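Applications are open for the next group of Predance kitchen fellows, and we would love to hear from you!

Predance is a small food studio in Plernton. We help people who cook at home turn one good recipe into something they can sell at a market stall, in a corner store, or through the mail. Some of our past fellows make hot sauce. Some bake. One made a pickled green bean that we still talk about at lunch - it was sour, garlicky, and so crunchy you could hear it across the room. If you have something like that in your own kitchen, please keep reading.

**Posted:** 2026-01-01
**Where:** Predance, second floor of the Nzioka Building, Plernton
**Length:** 18 weeks, part time
**Pay:** $2384 stipend, paid in two parts
**Open spots:** up to 20

## What you'd be doing

You'd come in with a snack, sauce, spread, drink mix, or baked good that you already make and that people already ask you for. It doesn't need a name or a label yet. Over the course of the program you'd make it again and again, in bigger and bigger batches, until it comes out the same way every time and you know what it costs you to make.

The early weeks are mostly kitchen work. You'll weigh everything (yes, even the pinch of salt your aunt taught you to throw in by feel), write it all down, and cook next to other people who are doing the same. Expect to taste a lot of other people's food and to have them taste yours. We do this blind, with paper slips, and people write what they think. It can sting a little the first time, but most fellows end up looking forward to it.

After that we move on to shelf life, packaging, and labels. You'll learn how to read the cottage food rules that apply to you, when you need a licensed kitchen, and what has to go on a label. We bring in a lab partner, Mindelex, for water activity and pH testing, and each fellow gets one full set of tests at no cost.

The last stretch is selling. You'll make a run of 100 units and take them to our market in October, where you set your own price and keep all of what you earn. It's loud and crowded and so much fun. People come hungry!
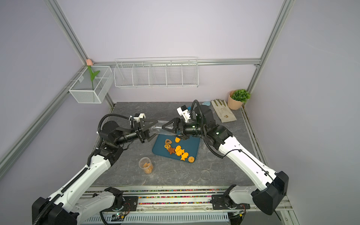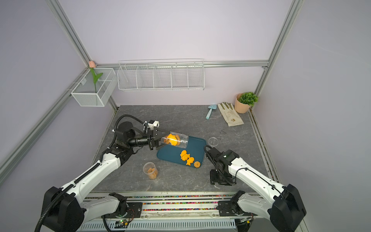 *Two robot arms over a gray marble-patterned tabletop; in the second picture, one gripper holds a clear cup of orange fish-shaped snacks and round cookies.*

## Who we're looking for

Anyone 18 or older who lives close enough to Plernton to get here twice a week. You don't need to have gone to cooking school, and you don't need to have run a business. Plenty of our fellows had full-time jobs when they started, and quite a few still do.

We get excited about people who:

- have made the same thing many times and can tell us what goes wrong with it
- want to sell it but haven't yet, or have only sold it to friends and neighbors
- are willing to share a stove, a sink, and an opinion

We can't take on fresh meat, raw milk, or alcohol, as our kitchen isn't set up for them. Nuts, sesame, and shellfish are fine, but tell us on the form so we can plan the benches around allergies. If you have a food allergy yourself, please tell us that too. We've worked around most of them and are happy to talk it through before you apply.

Two people can apply together with one product. You'd share one spot and one stipend between you.

## What you get

- the stipend, half at the start and half after the October market
- ingredients for your test batches, up to a set budget we'll go over with you
- bench time in the Predance kitchen during program hours, plus evenings if you book ahead
- one set of lab tests from Mindelex
- jars, pouches, or boxes for your market run
- a table, a tent, and a sign at the market

Your recipe stays yours. We don't take a share of your sales, and we don't ask you to sell through us afterward. If you decide at the end that you'd rather keep cooking for your family and leave it there, that's a perfectly good result.

## The weekly rhythm

There are two sessions a week, one in the afternoon and one in the evening. Afternoon sessions are for cooking and run four hours, cleanup included. Evening sessions are shorter and happen around the big table, with talks, worksheets, and whatever came out of the oven that day. You can miss up to three sessions without any trouble. After that we'd want to sit down and see if the timing is right for you.

Wear closed shoes and tie back long hair. We have aprons, but they're all the same size and it isn't a flattering one, so bring your own if you have one you like.

The building has an elevator, and two of our benches adjust for height. There's free parking behind the building after five, and the bus stops right out front. We don't have child care on site, but the evening sessions are kid-friendly and there's a shelf of board games (some of them still have all their pieces).

## How to apply

Pick up a form at our front desk, or ask us to mail you one. It's two pages long and asks:

1. What do you make, and how long have you been making it?
2. Who eats it now?
3. What happens when you double the recipe?
4. What would you like to be able to do by the end?

Short answers are great. Write them the way you'd talk. You can answer in English or Spanish, and if you'd prefer to record your answers, just say so at the desk and we'll set you up in the quiet room.

Please don't send food with the form! If you make it to the second round, we'll invite you in for a tasting, and that's when you bring a small batch. Enough for six people is plenty. We'll pay you back for ingredients if you keep the receipts, and you'll hear from us either way.

If you applied before and didn't get in, do try again. Tell us what's changed in your recipe since then, even if it's only a different flour or a hotter oven.

Want to see the kitchen first? Stop by during any afternoon session and ring the bell by the stairs. Give it a good long push - the fans are loud and we don't always hear it the first time.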